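Support-Ticket 2421: Handgreifer Orard, Vergleich der Fingerauflagen, Öffnungswert springt

Status: in Bearbeitung
Produkt: Orard Handgreifer, zwei Stück, mit Kamera
Projekt: Mangundap, Haushaltsaufgaben
Eröffnet am: 10. September 2021
Priorität: mittel

Beschreibung des Problems

Guten Tag, wir vergleichen für das Projekt Mangundap zwei Sorten von Fingerauflagen auf dem Handgreifer Orard. Die eine Sorte ist die glatte schwarze Auflage, welche mit dem Gerät geliefert wurde. Die andere ist die blaue gerippte Auflage von Vultelberg, die wir getrennt bestellt haben. Mit der glatten Auflage ist alles in Ordnung. Mit der gerippten Auflage springt der gemessene Öffnungswert, sobald der Greifer einen weichen Gegenstand hält. Ich bewege die Hand dabei nicht, und die Backen bewegen sich nach meiner Meinung auch nicht.

Der Wert im Protokoll steht zum Beispiel auf 2489, fällt dann auf 2421 und kommt wieder zurück. Bei harten Gegenständen (Tasse, Holzklotz) habe ich den Fehler nicht gesehen. Die Firmware ist Version 176, auf beiden Geräten gleich. Die Steuerung ist von Clulovthorpe, ohne Änderungen an den Einstellungen.

Was ich schon versucht habe

1. Stecker des Sensors abgezogen und wieder eingesteckt. Keine Änderung.

2. Kalibrierung neu gemacht, mit ganz geschlossenen und ganz offenen Backen. Der Nullpunkt stimmt danach, der Sprung ist aber noch da.

3. Auflagen auf den zweiten Greifer gewechselt. Der Fehler ist mit den Auflagen mitgegangen. Darum glaube ich, dass der Sensor selbst nicht defekt ist.

4. Aufgabe "Verpackung in den Abfalleimer" mit den gerippten Auflagen wiederholt. Der Milchkarton ist für diesen Test gut geeignet, die Wände geben unter Druck nach. Ich halte ihn kopfüber über dem Eimer und warte, bevor ich öffne. In dieser Wartezeit kommt der Sprung am häufigsten.

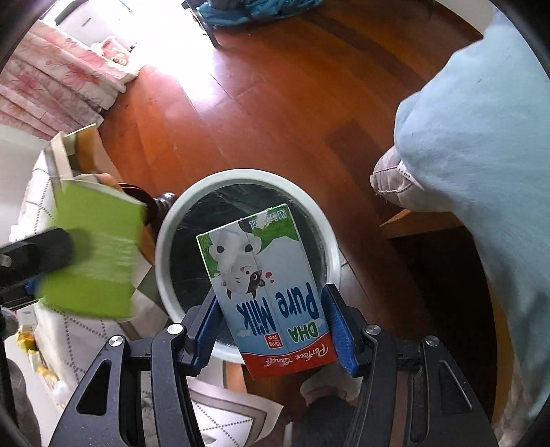 5. Gleiche Aufgabe mit den glatten Auflagen. Kein Sprung, aber der Karton rutscht manchmal zwischen den Backen. Deswegen möchten wir bei den gerippten bleiben, wenn es möglich ist.

6. Zeitstempel von Kamera und Sensor verglichen. Sie passen zusammen, es fehlen keine Bilder.

Antwort vom Support

Vielen Dank für die genaue Beschreibung. Bitte prüfen Sie noch zwei Punkte. Erstens: Sind die Schrauben an den Drehpunkten der Backen fest? Die gerippten Auflagen sind dicker, und die Backe kann sich leicht verdrehen, wenn dort Spiel ist. Zweitens: Welcher Filterwert ist in der Steuerung eingetragen? Für die dickeren Auflagen empfehlen wir 515, der Standard ist kleiner.

Rückmeldung

Danke für die schnelle Antwort. Ich habe beide Punkte geprüft und immer nur eine Sache geändert, damit man den Unterschied sieht.

Die Schraube am linken Drehpunkt war ein wenig lose. Ich konnte sie noch eine Vierteldrehung anziehen. Die anderen Schrauben waren fest. Nach dem Anziehen ist der Sprung kleiner geworden, aber er ist nicht weg.

Danach habe ich den Filterwert auf 515 gestellt. Mit diesem Wert sehe ich beim Karton keinen Sprung mehr. Leider reagiert die Anzeige jetzt etwas langsamer, wenn ich die Backen schnell öffne. Beim Loslassen über dem Eimer ist das ein Nachteil für uns, weil wir den Moment des Öffnens in den Daten brauchen.

Offene Fragen

Gibt es einen Zwischenwert, den Sie mit den Auflagen von Vultelberg schon getestet haben?

Darf man an den Drehpunkten Schraubensicherung verwenden, oder wird das Gelenk dann zu schwer beweglich? In der Anleitung habe ich dazu nichts gefunden.

Muss der Filterwert auf beiden Greifern gleich sein, wenn man mit zwei Händen arbeitet? Im Moment ist nur der rechte umgestellt.

Die Protokolle von Schritt 4 und Schritt 5 habe ich hochgeladen. Bitte lassen Sie das Ticket offen, bis ich den linken Greifer auch geprüft habe.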